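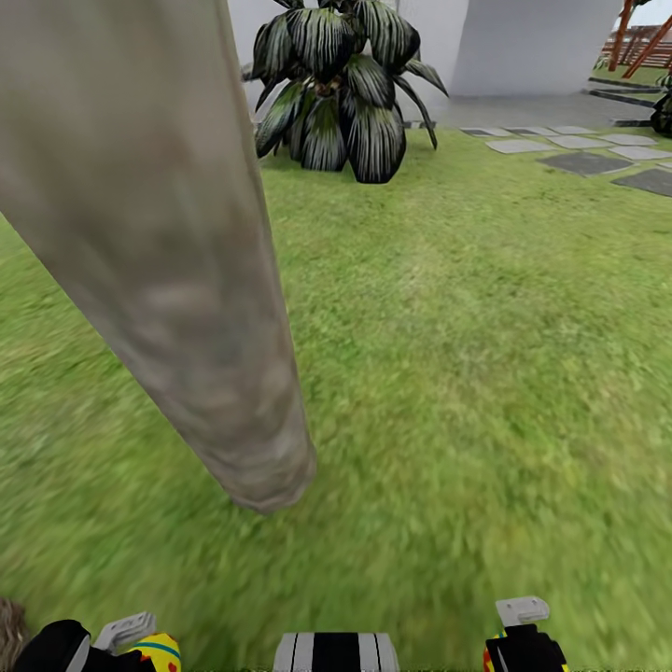
Reviews > Networking > Outdoor Wireless > Evollow Sector Panel

Evollow 5 GHz Dual-Polarized Sector Panel: Review After a Winter on the Roof

Posted 10/31/25

The Evollow sector panel is a 5 GHz antenna for outdoor access points that have two antenna ports. It covers a wedge of ground in front of it instead of a full circle, and it's sold mostly to small wireless providers, campgrounds, farms and anyone else who needs to reach several buildings from one high point. I bought 2 of them last January for a site outside Drerkport and have had them in service since.

I paid for both units myself. The radios behind them are from Harnier and were already on the site. I'm mentioning that because an antenna review is always partly a review of whatever is plugged into it, and a different radio could give you different results.

What's in the box

You get the panel, a two-piece galvanized bracket, a bag of hardware and a folded instruction sheet. The jumper cables are extra. That annoyed me, as the product page shows the antenna with jumpers attached and you have to read down to the ordering table to find out they're a separate part number. Measure the distance from your radio mount to the connectors before you order. The short jumpers wouldn't reach on my first panel and I had to wait for longer ones.

The connectors are N-type female, both on the bottom edge, marked V and H. The marks are molded into the plastic, so they won't peel off like a sticker. There's a drain hole between them. Don't tape over it when you weatherproof the connections. The instruction sheet has one line about this at the very end, after the warranty text, and it should be a lot closer to the top.

Mounting

The bracket fits the usual range of pipe sizes and holds well once it's tight. Tilt is set with a slotted arm and a scale stamped into the metal. The scale is readable from the front but not from the side you'll be standing on if you're on a ladder to the left of the mast. I ended up setting the tilt on the ground, tightening everything, and then carrying the whole assembly up. That turned out to be the better way to do it in any case.

The nuts on the tilt arm and the nuts on the pipe clamp are different sizes, so bring both wrenches. A small thing, but I'd rather have read it somewhere before climbing up with one.

Getting the direction right takes more patience. The panel has no sighting notch or flat top surface to lay a compass on, and the steel bracket throws a compass off if you hold it close. I picked a landmark on a map, stood back from the mast and lined the panel up by eye. For a sector antenna that's good enough. Being off by a few degrees matters much less than it would with a dish.

The weight is reasonable for one person. The shape catches wind, though, and the bracket is the only thing resisting that. I went back after the first big storm and found that one panel had rotated slightly on the pipe. I cleaned the pipe, tightened the clamp again and it hasn't moved since. I think the fault was mine for clamping over old paint.

Coverage

The site has one main building with a mast on it and a scattering of smaller buildings on two sides. Before this I had a single omni antenna on the mast. It worked, but it sent half its signal over empty fields and picked up a lot of noise from the direction of the highway. Replacing it with two sectors, each on its own radio and its own channel, was the whole reason for the project.

The improvement was easy to see. Every client radio reported a stronger signal than before, and the weak ones gained the most. The farthest building is 1243 feet from the mast, measured on the county map. With the omni it would stay connected but drop to the slowest rates whenever the weather was bad. With the sector it holds a good rate all day, and video calls from that building stopped being a problem.

The two polarizations are well matched. On most of my links, the vertical and horizontal chains read within a couple of dB of each other. One link shows a bigger gap, and I've put that down to a row of trees that it grazes. The gap was smaller in winter and grew when the leaves came in, which fits.

Coverage at the edges of the wedge falls off gradually. There's one client that sits well outside the rated beamwidth of either panel, and I expected to have to add something for it. It connects to the nearer panel and works, at a lower rate. I wouldn't plan a network on that basis, but it's good to know that the edge isn't a wall.

Close in is weaker. A high-gain sector has a narrow vertical beam, and a building almost directly under the mast can end up below it. I gave the south panel a bit more downtilt to help with this and lost very little at the far end. If you have users both very close and very far, set aside time to try a few tilt settings. The online calculator from Evollow gives a starting angle, and it was a sensible one, but I still changed it twice.

Noise and interference

This is where the sector design earns its price. With the omni in place, a spectrum scan showed activity on nearly every channel. The same scan through the north panel, which faces away from the highway, shows long stretches of clear spectrum. The south panel still hears some of the old noise, but there's enough room to pick a decent channel and stay on it.

I had some concern about the two panels interfering with each other, as they're on the same mast. They're mounted back to back with some vertical space between them, and the channels are set as far apart as I could manage. I haven't seen either radio's noise floor rise when the other one is busy. If you have to run both on neighboring channels, you may see something different. I didn't test that.

Weather

The panels have been through one winter, a wet spring and a hot summer. The plastic cover hasn't yellowed or cracked. The bracket has a little surface rust where I scraped it with a wrench, and none anywhere else. I took one connection apart in late summer to look for water and it was dry inside, so the tape and the drain hole are both doing their jobs.

Ice had an effect. During one freezing rain event, signal levels on both panels dropped by a few dB and came back when it melted. No link went down. The omni used to do the same.

Compared with the Hamada

The obvious alternative is the Hamada sector, which I've installed for other people. The Hamada has a better bracket, with a fine adjustment screw for the tilt and a scale on both sides. It also comes with jumpers. It costs quite a bit more and it's longer, so it needs more free pipe.

Radio performance is hard to compare fairly across different sites. From what I've seen, the two are close enough that I wouldn't choose between them on signal. I'd choose the Hamada if I had to adjust the tilt often or if the mast was difficult to get to. For a normal install where you set it and leave it, the Evollow does the same work for less money.

Warranty and support

The warranty is 12 months, which is short for something that lives outdoors. An extension to 42 months is offered at checkout and has to be bought with the antenna – you can't add it later. I skipped it. Looking back, with the first term nearly used up by the time the thing has seen all four seasons, I might buy it on the next order.

I contacted support once, to ask about the torque for the pipe clamp, which isn't on the sheet. The answer came the next morning and was clear. They also sent a PDF that had more detail than the printed instructions, including a proper drawing with dimensions. It would be useful to have that on the website.

What I liked

– Strong, even signal across the rated coverage area
– Good match between the two polarizations
– Much less noise pickup than an omni
– Cover and bracket are holding up outdoors
– Price

What I didn't like

– Jumpers sold separately and easy to miss
– Tilt scale is only readable from one side
– Two wrench sizes for one bracket
– Short standard warranty

Who should buy it

If all your buildings are spread evenly around the mast, an omni is simpler, and one radio may be all you need. If they're grouped on one or two sides, or if your omni is picking up noise from somewhere you don't serve, a sector makes more sense. Check that your radio has two ports and that it can be mounted close enough to keep the jumpers short.

For a single building at a long distance, skip this and get a dish. A sector will do it, but you'd be spreading signal over ground where you have no users.

Rating: 4 out of 5. I took the point off for the bracket and the jumpers. I plan to order a third panel for the west side once the new building there has power.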